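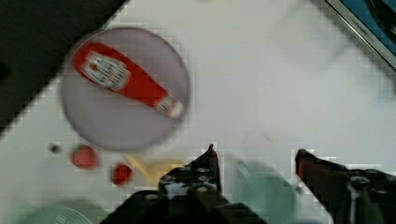
Squeeze bottle dispensing, notebook, August

Continuing the flow work on thick sauces. Open question from the last entry: does the Baran closure valve drift with storage position, or is the drift all in the sauce? Bench at Lullgate, morning session, started 9:20.

Setup

Fill is the Grurum tomato base, house batch, same pail as the July runs. Pail was stirred by hand for 4 minutes and left to stand until the surface bubbles cleared. Bottles filled to the shoulder, capped, wiped, weighed. Two storage positions: upright on the base, and on the side. Inverted was dropped from this round. It gives good numbers, but the kitchen at Misevville will not store bottles that way and the data would go unused.

Squeeze is by the lever jig, weight hung at the second notch. The third notch deforms the wall past the point where it springs back evenly, and two bottles from the July set still show a crease from it. Those are marked and out of use.

Room was warmer than I like. The window side of the bench gets sun until mid-morning, so I moved the rack to the inner wall before starting and gave everything an hour.

Runs

38 squeezes logged, split evenly between the two positions. Mass per squeeze taken by difference on the small balance. Tare drifted once after lunch; re-zeroed and repeated the affected pair.

Upright: first squeeze is always short. There is air over the sauce and the column has to travel before anything leaves the valve. From the second squeeze on, the mass settles and stays flat until the bottle is close to a third full. After that the spread opens up and I would not trust single readings.

On the side: first squeeze is closer to the rest, as expected. More spitting though. Air pocket lies along the upper wall and gets into the neck when the bottle is tipped for the jig. Holding it nozzle down for a slow count before loading helps, but that is a step no one in service will do.

Separation: thin liquid ahead of the sauce in 2 of the upright bottles, none in the side-stored ones. Too few to say much. The pail itself had a thin layer at the top before stirring, so I suspect the short stir more than the position.

Valve

Slits inspected under the loupe after rinsing. No tearing. One valve closes with the petals slightly overlapped — it still seals when pressed by hand but it weeps if the bottle is left on its side. Set aside in the labeled tray. I do not know yet if it came that way. The intake check for this lot only covered seating height and never looked at the slit.

Dried sauce around the orifice is a bigger effect than anything above. A bottle left capped for an hour gave a visibly narrower stream on the next squeeze and the mass dropped with it. Wiping brings it back. July notes do not record wiping, so those figures should be treated with care and probably should not be plotted next to these.

To do

Add slit check to intake sheet.
Longer stir, then repeat upright only.
Fix a wipe interval and write it on the jig.
Ask Misevville how long bottles sit out between refills.
Find the other balance weight. The drawer has only the one.

Rack rinsed and left to drain at 4. Remaining sauce is back in the cold room, pail lid taped — do not use it for tasting, it has been open all day.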